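Onyshchenko opens reading room in Kistdale with 1,180 books for borrowing

Kistdale, 13th January

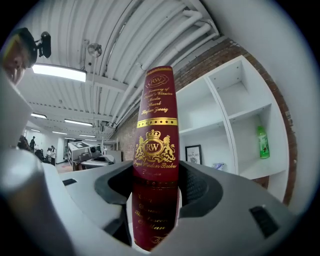
Onyshchenko, the second-hand bookshop and bindery on the market side of Kistdale, is pleased to announce the opening of its reading room. The room is placed on the upper floor of the shop, where until last year the paper stock was kept. It holds 1,180 books, and all of them can be read on the spot or taken home without payment.

The greater part of the books belongs to collected series and book club editions from the past century. These are the volumes with colored covers and gold lettering on the spine which stood in many living rooms, and which today are often difficult to sell. A second-hand shop receives them every week. For many years we had to say to people that we could take only a few, and we did not like to say it.

With the reading room we can now say yes more often.

What is on the shelves

The books are sorted by author and not by series. We discussed this for a long time. A full series standing together looks very fine, with the same gold bands at the same height from one end of the shelf to the other. But a reader who looks for Stefan Zweig wants to find all of Stefan Zweig in one place, also when one volume is dark red and the next one is a thin paperback with a repaired back. So the author has won.

Zweig is in fact well represented. There is his "Maria Stuart", the life of the Scottish queen, in a thick dark red volume with a gold coat of arms on the spine, two lions and a crown. Next to it visitors will find his stories and his book about Marie Antoinette in several editions. Historical lives are altogether a strong part of the collection, together with novels from the nineteenth century, travel books and a good shelf of plays.

Less strong is the part for children. We have there 80 books, and many of them are for reading aloud and not for a child who reads alone. We would be happy to receive more.

Dictionaries and maps are kept in the shop downstairs and are not part of the lending.

Repair before lending

Every book has passed through our bindery before it came to the shelf. Most needed only cleaning with a soft brush and a dry sponge. Others had a loose page, a weak hinge or a spine which had started to come away at the top – the place where almost everybody puts a finger to pull the book out.

We ask visitors to do it in another way. Please push the two neighboring books a little to the back and take the book you want by its sides, in the middle. The gold on the spines is thin and becomes fainter when many fingers pass over it. On some older volumes the small lines below the title are already hard to read, and we have decided not to touch them up. New gold beside old gold looks wrong, and the title can still be read in the front of the book.

Repaired volumes carry a small paper slip inside the back cover, on which it is written what was done. We find it correct that the reader knows this. It is also useful for us, when the same book returns to the bench after some years.

The shelves and the room

The shelves were made for the room by Evlow, a joinery from the same street. They are lower than usual library shelves, so that the top row can be reached by most people without a step. The boards are also a little deeper. Tall and thick volumes can stand upright with their full base on the board, and this is good for the binding. A heavy book which leans to one side for years will keep that shape.

There are 4 reading tables, each with its own lamp, and two armchairs near the window. The blinds are down at midday when the sun comes directly in. Red and blue cloth lose their color quickly in strong light, and we have in our shop enough books with one dark side and one pale side to show how it goes.

Coffee and tea are not served in the room. Visitors who wish to drink something are welcome at the long table downstairs.

The catalog

The list of books was prepared with Nullari, a small catalog program which can be used from any phone or computer. For each volume it shows the author, the title, the series when there is one, the color of the cover and the words on the spine, as they are written there. The last point was requested by our customers. It happens very often that a person comes to us and remembers only that the book was red, or that there was a lion on it. Now such a question can be answered.

The catalog is also printed on paper and lies on the table beside the door. The printed list will be renewed in February.

How to borrow

A reader can take 3 books at one time and keep them for one month. It is necessary to leave a name and a telephone number in the book at the counter. There is no card and no fee. If a reader needs more time, a call to the shop is enough.

When a book is damaged at home, we ask that it is brought back as it is. Please do not use adhesive tape. It leaves yellow marks which cannot be taken out of the paper, and the repair afterwards takes three times as long. Put the loose pages in an envelope, lay the envelope in the book and tell us at the counter.

Giving books

Books in good or medium condition are accepted during all opening hours. We ask people with more than two boxes to call before they come, so that we can make space. Single volumes from a broken series are welcome. We know that many families have kept one volume of twelve, and believe that nobody can want it – but it is possible that we have the other eleven and wait for exactly this one.

We cannot accept books with mold or with a strong smell of a cellar, as these would harm the others. School books and telephone books are also not accepted.

Opening hours

The reading room is open in the same hours as the shop, from ten in the morning to six in the evening. In the evening the last books can be borrowed until half past five. The upper floor is reached by stairs, and for visitors who cannot use them we will bring the wished books down to the long table.

About Onyshchenko

Onyshchenko sells second-hand books and repairs bindings for private customers, schools and libraries in Kistdale and the surrounding villages. The bindery accepts single books as well as whole collections, and gives a price before the work starts.

Questions from the press can be directed to the shop counter during opening hours. Journalists who wish to visit the bindery are asked to announce themselves one day before.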